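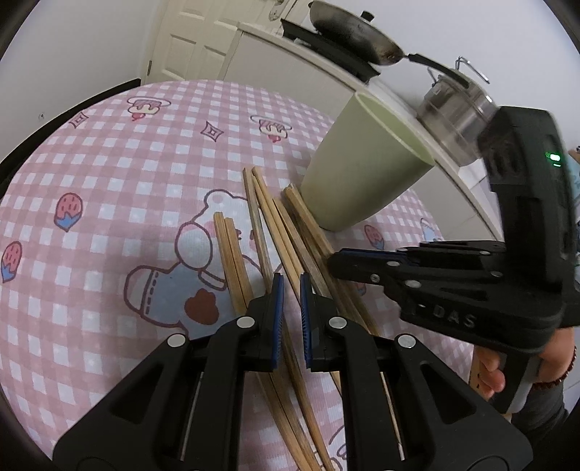
Ticket: chopsticks-to-cup, policy grabs two sticks when we ask for one
Opened by: Tùng Trương
Status: open, waiting on retrain

Hi all, me again. Filing this properly now so it stops living in my chat messages.

The set is 1,199 two-handed demos, all with the handheld grippers, sticks piled next to the green cup. I trained the usual way (Isari encoder, 16-step action chunks) and ran 300 rollouts on the arms at Ulbridge. The first reach looks lovely! Then the fingers close on a pair lying side by side and both sticks go up together. It happened in 131 of the 300, way too many to blame on luck.

Tried so far:

1. Swapped the grip pads for a new set. No change.

2. Re-synced left and right streams. The right one lagged by a couple of frames, so that's fixed – but the double grabs stayed.

3. Masked out the tablecloth. I was sure the printed bear and strawberries were confusing it (Tjoa had bet me lunch they weren't). Same result, lunch is on me.

4. Went back through the demos by eye. I think we have it: when two sticks lie flush, people nudge the pile with one finger first and then pick. Our trimming script reads that nudge as idle time and cuts it. The policy never sees it!

So I turned trimming off and re-exported, which gives 2,860 segments with the nudges left in. Retrain is queued on the Zovska box, same seed, same settings.

Update 02/08/2024: the early checkpoint does nudge, a bit too hard. One stick ended up on the floor. Please don't touch the trim threshold until the full run is done, I'll post the new numbers in this ticket.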